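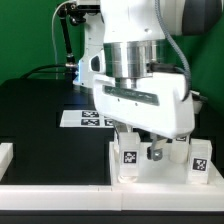

Gruvby two-arm bench kit, Nultcombe workshop. Gripper of the front arm over the tray, second arm behind.

Inspection checklist before purchase, with comments

Product: Gruvby bench kit, two arms, demonstration unit
Supplier: Vaněk
Place of inspection: Nultcombe, ground floor workshop
Inspected by: Bořivoj Malý
Supplier's technician present: Jozefína Jelínek
Date: June 13, 2024
Requested by: Flokisstead, training department
Form: 117

Marks used: OK / OK with comment / Open / Not checked. An Open point must be closed by the supplier in writing before the order is placed.

1. Papers

1.1 User manual in English supplied with the unit
OK with comment. The printed manual is from the earlier version of the kit. The newer one is only on the memory stick. I ask for a printed copy of the newer one, our trainees do not have computers at the bench.

1.2 Declaration of conformity
OK. Seen and copied.

1.3 Risk assessment for the complete cell
Open. There is an assessment for one arm working alone. For two arms which share the same table I have received only a draft from May, without signature. This is the most important missing paper.

1.4 Wiring diagram agrees with the unit
OK with comment. The connector names in the drawing and on the controller are different in two places. Ms Jelínek corrected them by hand in my copy. Please correct them also in the original.

2. Table and fixing

2.1 Table stands level and does not rock
OK.

2.2 Bolts of the arm bases tightened and marked
OK with comment. There are four bolts for each base. On the rear arm one bolt had no paint mark. It was checked with the torque wrench and was tight, and the mark was added while I was there.

2.3 Width of the table agrees with the data sheet
OK. The sheet says 1220 mm and I measured the same.

2.4 Edges and rails without sharp places
OK. I went along the front rail with a cloth and it did not catch.

2.5 Surface of the table
OK with comment. The black top is glossy and it mirrors the arms. For safety it is no problem. For the camera I would prefer a matt surface, and I know from our own room that the lamps over the bench will make it worse. The supplier says that a matt top can be ordered for the same price. I would like to see this in the offer.

2.6 Marker sheet lies flat and cannot move
Open. The sheet with the printed markers is only laid on the table. I could push it with one finger. If it moves, the calibration is wrong and the arm can go down in a place where the trainee does not expect it. It should be fixed on all sides, or printed on a stiff plate with pins. Also, a part of the sheet is under the gripper when the arm waits over the tray. Please check if the camera can see enough markers in this position.

3. Arms and cables

3.1 Covers complete, no cracks
OK for both arms.

3.2 Cables without damage
OK. I looked at the full length, with the arms switched off.

3.3 Cables have enough length in all positions and do not catch
OK with comment. The grey corrugated cable beside the front arm makes a loop near the gripper housing. During slow movement to the far left corner the loop stayed free, but it came close to the housing. I recommend one more clip. The clip should not be too tight, the cable must still be able to turn with the arm.

3.4 Cables on the table are led away from the working area
Open. The thick black cable at the back lies on the table top without a cover. At the moment the reach of the arms is limited in the software and they do not touch it. When a trainee changes the limits, this protection is gone. A simple cable channel is sufficient.

3.5 Status light understood by the user
OK with comment. The colours are explained in the manual, but only on the last page. A small label at the bench would help.

4. Gripper

4.1 Fingers firmly mounted, tips not worn
OK.

4.2 Gripper holds the part when power is lost
OK. Tested with a frosted block. The power was cut while the block was held over the tray, and it did not fall.

4.3 Gripping force limited
OK with comment. The value set in the unit is 50 N, the same as in the manual. It can be changed from the normal user menu without a password. For a training room this is not good. I ask for a locked setting.

4.4 Danger of pinching between housing and tray
Open. In the low position there is little space between the underside of the gripper housing and the parts on the tray. A hand which reaches in for a block can be caught there. The supplier proposes to raise the waiting position of the arm. I agree with this, but it must be the standard setting and not something which each user does by himself.

5. Tray and test parts

5.1 Tray fixed to its support
OK.

5.2 Parts stand stable
OK with comment. The tall block tips over easily when it is touched from the side. It is light and nobody will be hurt, only the exercise must be started again.

5.3 Tags on the parts readable and well glued
OK with comment. The tags are paper. At one corner I could lift the edge with my nail. For daily use by many hands I would ask for plastic tags, or at least a spare set.

5.4 Loose objects removed from the table before start
OK with comment. This point is missing in the supplier's start routine. I have written it in by hand after the step "Reset controller".

6. Stopping and guarding

6.1 Emergency stop stops both arms
OK. Tested from both sides of the bench, at low speed and at the normal speed.

6.2 Restart only after a deliberate action
OK. After release of the button the arms stay still until the start is confirmed.

6.3 Contact between the two arms prevented
OK with comment. The software refuses a movement when the other arm is in the way. I tried this with the supplied program and it worked each time. With our own program it is Not checked, we did not have it with us.

6.4 Green panels stand safely
OK with comment. They are background for the camera and no guard. Please write this clearly in the manual. A visitor could think that behind the panel he is protected.

7. Service

7.1 Spare fingers and cables available
OK. Price list received.

7.2 Repair time
Open. The offer says "as soon as possible". We need a number of working days.

Result

The unit may be used for the demonstration at Nultcombe with a trained person present. It is not yet accepted for delivery to Flokisstead. Open points are 1.3, 2.6, 3.4, 4.4 and 7.2. For 2.6 and 3.4 a photograph from the supplier is enough – I do not need to travel again. For 1.3 I need the signed paper. For 4.4 I want to see the arm in the new waiting position, and for this a short visit will be necessary.

Comment of the supplier (J. Jelínek): Points 2.6 and 3.4 will be done this week. Point 4.4 is a change of one value and will be in the next software. About 7.2 I must ask our office. The matt table top is possible, please tell us before the order.

Comment of the inspector (B. Malý): Agreed. Please send the answer about the repair time together with the corrected offer.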